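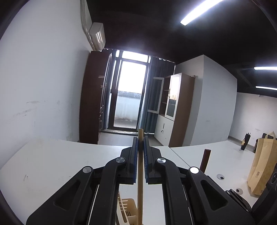

The fault at Zaltik's Hirville site first showed up on a Monday as a drift in jaw closure. Tamara Hrynyshyn, who led the review, puts the cause at a finger pad that had begun to creep on its backing.

"The encoder reported the correct width. The pad had moved, so the real width was different," she says.

Of 1,965 grip cycles logged in June, 219 were mislabelled as secure holds. The controller raised no alarm. Slender parts were worst affected.

"We were checking motor current at the end of travel and nowhere else. That was our error."

Pads are now replaced every 1,000 cycles and the zero is checked against a gauge pin at each shift change. Hrynyshyn wants a slip sensor as well. The quote is still with purchasing.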